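Search posts
Filter: Threads only
Clear

January 30, 2024
by Bench Notes on Metrology

1/ A thread on drift in pendulum-type absolute gravimeters, and why the correction we applied to our October data was wrong. Short version: the sign was right, the time constant was not. Long version follows.

2/ Background for people who do mass work and not gravity work. A Kibble balance compares mechanical power to electrical power. The mechanical side contains m times g times v. If you don't know g at the location of the mass, during the measurement, the rest of your error budget doesn't matter much.

3/ The usual approach: put an absolute gravimeter on a pier near the balance, measure g there, then transfer the value to the position of the test mass with a relative instrument. Two transfers: one horizontal, one vertical. Then correct for tides, air pressure, and polar motion.

4/ Our relative instrument is a spring type. Our absolute reference for this run was the Skondska pendulum, a twin-pendulum unit that swings in vacuum. Nobody would pick a pendulum over free fall for the primary value. We run it as a cross-check for slow effects.

5/ A pendulum gives you g from period and effective length. Period is easy. Length is the whole problem. Thermal expansion, knife-edge wear, and creep in the rod all show up as a change in g that isn't there.

6/ In October we logged a steady apparent decrease in g over 15 days. Tides removed. Pressure removed. Groundwater was flat to the resolution of the well sensor. The free-fall instrument on the next pier showed no trend.

7/ So: pendulum artifact. We fit an exponential with a time constant of five days, called it thermal settling after pump-down, subtracted it, and moved on. The residuals looked fine. That should have bothered us more than it did. Fifteen days of data will take almost any smooth curve.

8/ Last week we repeated the pump-down with the rod temperature logged directly. The old setup logged only the chamber wall. The rod reached equilibrium in 900 minutes. A five-day thermal time constant is not compatible with that.

9/ Arithmetic, since I was asked: 900 minutes is 15 hours. Even if you are generous about the gradient along the rod, the thermal term is gone well inside the first two days. Whatever drifted in October kept drifting long after the temperature had stopped.

10/ Remaining candidates: creep in the rod, creep in the adhesive at the upper mount, outgassing load on the bob, tilt of the pier.

11/ Pier tilt is out. Tilt enters as a cosine term, second order at small angles, and the level record bounds it far below the observed slope.

12/ Outgassing changes the mass of the bob slightly, but in a pendulum mass cancels to first order. What survives is the shift in the center of oscillation. For a metal bob this is negligible. Ours is metal. Out.

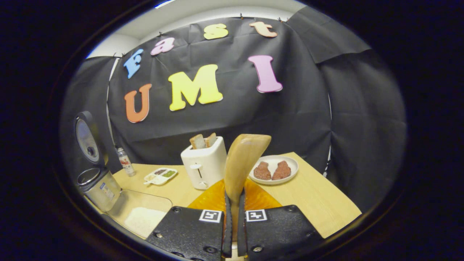

Wooden spatula held upright in a two-finger gripper.

13/ That leaves creep, in one of two places. Rod creep under constant load should be logarithmic in time and should mostly reset when the load is removed and reapplied. Adhesive creep depends on cure history and does not reset the same way.

14/ Sign check. Creep lengthens the pendulum. A longer pendulum has a longer period. If you hold length fixed in the analysis, a longer period reads as smaller g. Apparent g went down. Both candidates pass, so the sign doesn't help us choose.

15/ The test: unload the rod, wait, reload, and compare the slope against the first loading. We have done this once. The slope after reload was much smaller than the original and did not restart. That points to the adhesive at the upper mount. One run, so treat it as a pointer and nothing stronger.

16/ A note on the timing, because two replies went there. The period is taken with an optical gate and a counter locked to the house frequency standard. We average 1,111 swings per set. The odd number comes from the Fashola logging software, which sizes its buffer that way, and nobody here has had a reason to change it.

17/ Gate position error is common to every swing in a set and drops out of the period. Gate drift does not drop out, but it would need to be far larger than anything the position sensor recorded.

18/ Amplitude correction: applied per set, using the standard series to the fourth-order term. We redid the October files with the second-order term only, to see if the trend was hiding there. It moved the offset and left the slope alone.

19/ Effect on published numbers: none. The pendulum never carried weight in the final g value, which came from free fall. The effect is on the internal comparison table, where agreement between the two instruments was overstated after we subtracted the wrong model.

20/ The corrected table has a larger uncertainty for the pendulum. The two instruments still agree within it. Less impressive agreement, better supported.

21/ What we are changing:
- the upper mount goes from adhesive to a clamped joint, machined from the Vukine drawings with a revised jaw radius
- rod temperature is logged at three points
- no drift model gets subtracted without an independent measurement of its time constant

22/ The clamp has its own problem. A clamped joint can slip in steps, and a step in length looks like a step in g. I would still take steps over creep. A step is visible in the record and can be dated. A slow exponential gets absorbed by a fit.

23/ For anyone running the older Danach mount: same adhesive family, same geometry at the top end. If you have long records with a slow downward slope after assembly, look at the slope against time since cure, and separately against time since pump-down. We only plotted the second one.

24/ Data files for both runs go up once the headers are cleaned. The October set has the temperature column mislabeled as rod when it is wall. Please don't use it before then.

25/ Next entry will cover the vertical gradient transfer, where the spring instrument has a calibration question of its own.

15 shares
5 comments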